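4. Looking after the gripper and its fingers

By now you should have the arm bolted down, powered up and saying hello to the Purkach controller, and I hope section 3 went easily for you. If it didn't, please go back and finish it before you start here. The finger zero in step 6 is stored relative to the home position, and if home is off by a little then everything you do below will be off by a little too, and you'll spend a very frustrating afternoon looking for the reason.

You'll want to come back to this section fairly often. We do the full routine on the Kedadmont tabletop cell every February, when things are quiet, and the short version (steps 1 to 5) whenever someone notices that soft items have started slipping. Soft things are the first to tell you. A hard plastic block will still pick up quite happily with fingers that have drifted, while a glove or a cloth will slide out halfway across the table.

Before you start

You will need the small hex key from the lid of the kit, a lint-free cloth, a little plain water, and a strip of ordinary office paper. Arben Spahić swears by the thin paper that comes in shoe boxes, and you are welcome to try it, but the settings here were worked out with office paper.

CAUTION: Put the arm in Hold and wait for it to stop before you reach toward the fingers. Hold keeps the arm still but does not switch off the gripper, so the fingers can still close on you. If you need to put your own fingers between them, switch the gripper off at the controller as well.

Cleaning and closing the fingers

1. From the Service menu, choose Present Gripper. The arm will bring the gripper to a comfortable height and stop there. Give it a moment, it isn't in a hurry.

2. Switch the gripper off, then wipe the inner face of each finger with the damp cloth, working from the base toward the tip. Dry with a clean corner. Please don't use alcohol or any kind of degreaser on the pads. It makes them shiny, and shiny pads don't hold.

3. Check the screws at the base of each finger with the hex key. Snug is enough. If one turns more than a quarter turn before it bites, take it out, clean it and put it back.

4. Stand clear, switch the gripper on again and press Close. The fingers should come together at the tips.

5. Open the gripper, hold the paper strip by one end between the tips, keep your hand well back, and press Close (Slow). Tug the paper gently. You should feel the same drag whether you pull toward you or to the side. If it slides freely one way and sticks the other, the fingers are uneven, and you should go on to step 6. If it feels the same both ways you can skip ahead to the pick test.
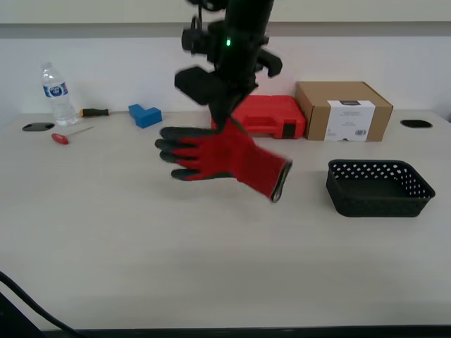
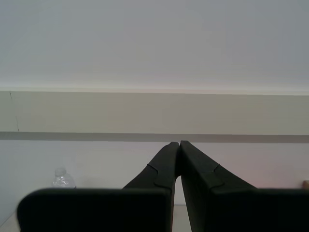
Gripper with a work glove, and with the fingertips brought together.

6. To reset the zero, choose Finger Zero from the Service menu and press Close (Slow) again. Wait for the number on the display to settle. On our cell it comes to rest at 986. Yours will almost certainly be different, so write it inside the front cover of this guide and compare it next time – a change of more than 5 either way usually means a worn pad.

7. Press Store, and then, please, press Store a second time when it asks you whether you are sure. Saeed Taheri once redid this whole procedure three times over before he noticed the second question at the bottom of the display.

The pick test

8. Lay something soft and floppy on the table, well within reach of the arm. A knitted work glove is ideal.

9. Run the program called Soft Pick at the lowest speed setting. The arm will grip the item, lift it and hold it for around 4 minutes. You don't need to stand and watch the entire time, but do stay in the room.

10. When the time is up, look at how the item is hanging. A bit of sag is perfectly normal. If it has crept down toward the tips, raise the grip force by 2 on the controller and run the test once more.

NOTE: If you have raised the force twice and the item still creeps, leave the force where it is. The pads need replacing, and squeezing harder will only wear them out sooner. Order the Morikawa soft pads, and change both at the same time even if one looks fine to you. Marlina Latuheru has written up the pad change very nicely in section 5, including how to get the old adhesive off.

Things that sometimes go wrong

The fingers stop short of each other. Most often there is a crumb of something in the joint partway down the finger. Open fully, brush it out, and go back to step 4.

The display shows a number that won't settle. Check that the gripper cable isn't pulled tight when the wrist is turned. There should be a relaxed loop behind the last joint.

Store is grayed out. The controller is still in Hold. Release it and choose Finger Zero again.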